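We use cookies to make this site work better for you. Accept | Manage settings

Notes for my talk, Catthorpe village hall, Sunday, November 11, 2018

Right, hello everyone, thanks for coming out. (Wait for the chairs to stop scraping.) I'm going to talk about decluttering, and I say that as a woman who owned 48 tea towels until September.

Start with the garage story. We moved from Prornstead with 40 boxes and I didn't open most of them for years. Ask who's got a box like that at home. Hands up!

Then the sorting bit. My rule is one container per kind of thing, and when it's full you stop. You don't buy a bigger one. I did buy a bigger one once, and then I had a big box of cables.
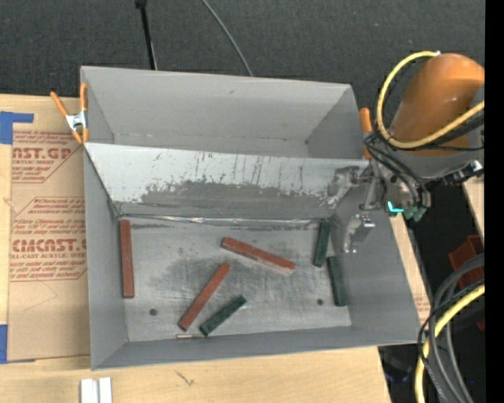
Two compartments, and one of them still empty.

Leave that up while I talk about spare room. I love a bit of spare room! People see a gap in a drawer and want to fill it, and I was dreadful for it, the kitchen especially. Try leaving one shelf bare for a week (my lot lasted two days, then somebody put a colander on it).

Paper next. Keep this short, I always go on. Bank letters, school letters, manuals for things you gave away. I filled 9 bags.

Photos last, people get upset about photos. Go gently. Mention the shoebox from Sistach and don't cry.

Tea and questions. Leaflets are by the door.

Comments

tidyish: Went home and did the airing cupboard. Still speaking to my husband, just.

bramblejam: Are the leaflets online anywhere? They'd run out by the time I got my coat.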